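Teaching the arm to unstack bowls

December 2025

I spent the weekend on the bowl task again. The goal is simple: take the spoon out, lift the top bowl off the stack and set it down on the table.

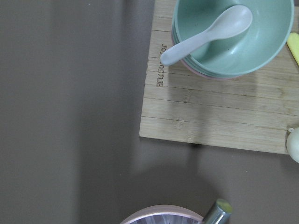 I recorded 28 demos on Saturday, all by remote control, and threw out 16. Most of the bad ones were my fault. I kept closing the gripper too early on the rim, and the lower bowl came up with the top one.

Solange Leite suggested guiding the arm by hand for the first part and switching to the controller for the lift. I tried that 2 times. It felt smoother, but my hand kept getting into the wrist camera's view, so those are out too.

I want 100 clean demos before I train anything. At this rate that means January. Next I'll slow the controller down and start each run with the spoon at a different angle.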